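Standby loads and the office meter: a conversation with Marjorie Holroyd

By Bradley Dunmore
6 Sep 2023

Marjorie Holroyd has been reading electricity meters in small commercial buildings for most of her working life, first for a utility contractor and later on her own account. Her current client is Stirnelus, a property manager with a portfolio of two-story offices, most of them built before anyone put a submeter on a tenant. We spoke in the Demchenko building, where she had just finished a night-load survey.

The survey covered 23 suites. Holroyd logged each one at one-minute intervals over a weekend with the tenants out, then subtracted the loads she could identify: exit signs, network cabinets, refrigerators. What remained is what she calls the residue.

"The residue is the interesting number," she said. "In one suite it came to 427 watts with the lights off and the doors locked. The tenant thought it would be close to zero." 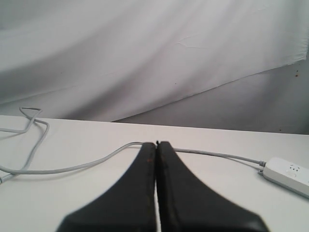

She does not regard that suite as unusual. Most of its residue came from two desktop printers, a water dispenser with a heating tank, and a set of monitors whose power supplies predate the current efficiency rules. None of the equipment was faulty. Each item drew what its label said it would draw when idle, and the total had simply never been added up.

Holroyd is careful about method. A plug-in meter is adequate for a resistive heater but can misread small electronic loads, where the current waveform is far from a sine wave. She uses a Kukik logger at the panel and a clamp for individual circuits, and checks one against the other before leaving. "If they disagree by more than a few percent I start again," she said. "Usually the clamp was on crooked, and usually that was me."

I asked how she accounts for refrigerators, which cycle. She waits for a full defrost. A compressor that runs for a third of every hour can be averaged from a short sample, but the defrost heater comes on only a couple of times a day and will distort anything shorter. Her reports list the cycle count beside every averaged figure, a practice she picked up after a landlord challenged one of her early results and she found she could not reconstruct it.

The conversation turned to remedies. Holroyd divides them by who has to remember to do something. Timers need nobody once they are set, although daylight saving time defeats the older ones and a power cut will reset the cheaper ones. Occupancy relays are better but need an electrician. At the bottom of the list is the switch at the desk, which costs very little and depends entirely on habit.
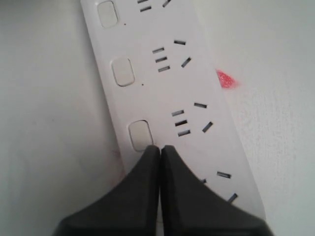

Habit is the part of the work she finds hardest to measure. At another Stirnelus property she compared desks that had a single master switch with desks where each outlet could be turned off separately, and logged both groups through December. A white strip with a column of rocker switches down one side gives the user finer control, and she recommends that type where one device has to stay on overnight. It also gives the user more decisions. The master-switch desks were off more often at night, but the others were less likely to have a router killed by accident – a failure that generates its own service calls.

The average saving across both groups was 136 kilowatt-hours per suite for the month. Holroyd declined to annualize it. "December has holidays in it," she said. "People will multiply by 12 whatever I tell them, so I leave the page blank where that number would go."

She was equally cautious about advanced strips that sense current on a control outlet and cut the rest. The Briletti units she tested worked as specified with desktop computers. With laptops the results were mixed, as the charging current tapers and the strip can interpret a full battery as an absent user. The threshold is adjustable, though the adjustment is a recessed screw and the instructions give no values for it.

Her next job is a dental practice, where sterilizers and compressors will account for most of the load and the desks hardly matter. She expects to spend the first day in the basement, tracing circuits against a panel schedule that was last revised in pencil.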